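Jumov two-arm tabletop kit: review

The Jumov kit puts two white arms on one black bar across the front of the table. Liklow lent me a set, and it ran for 100 hours over the month of March.

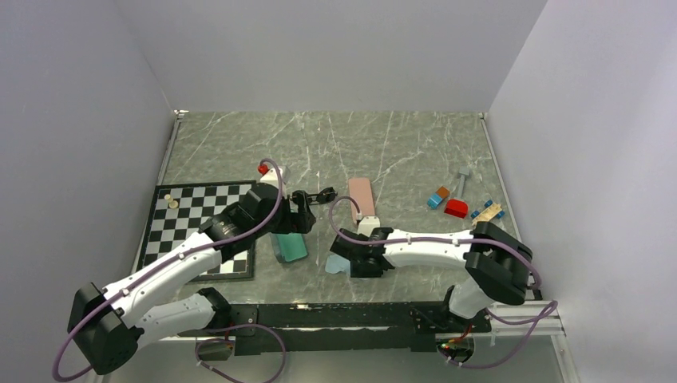 Setup took one afternoon. The manual from Strazds is clear on wiring and thin on calibration — plan on doing that part twice.

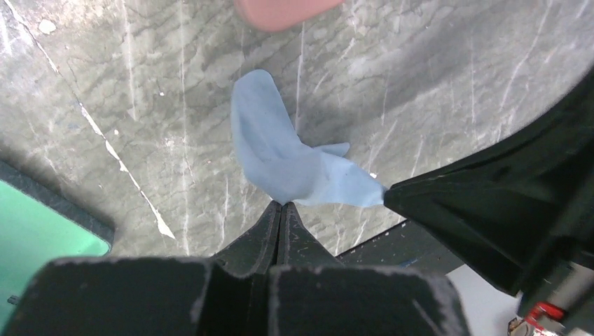
Shoaib Warraich
Reviewer, Tratirura

Cloth is the hard test, and both grippers can get at the same small piece. At $4000 I would still like softer fingertips.

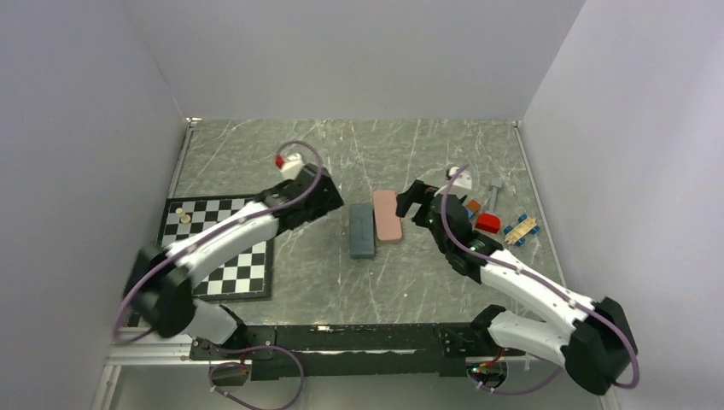
Both arms over the table, with the blue and pink blocks between the grippers.

Support answered my emails within a day.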